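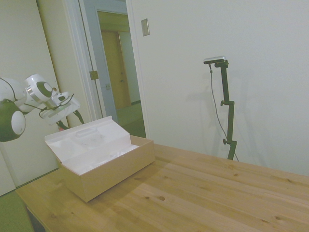 Ticket: Zokau label printer skips every second label

Okay, so mine feeds a blank after each good one — driving me nuts! I swapped the roll and cleaned the sensor (twice). Same thing.

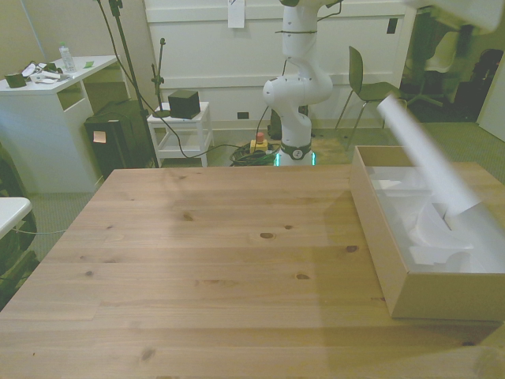

Grasto, 18 October 2024

Update: it was the label length setting. Mine said 100 mm and the labels are 50. Fixed it, ran 11 in a row, no blanks. Closing this!

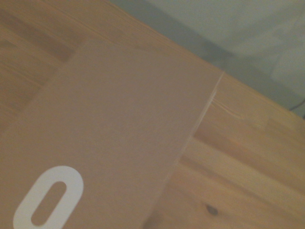
Cardboard or heavy paper on the tabletop.

Comments
Same fix worked on my Kruger, thanks!
Did you have to recalibrate after?

Related tickets
Firby driver won't install
Faded print on one side

We use cookies. OK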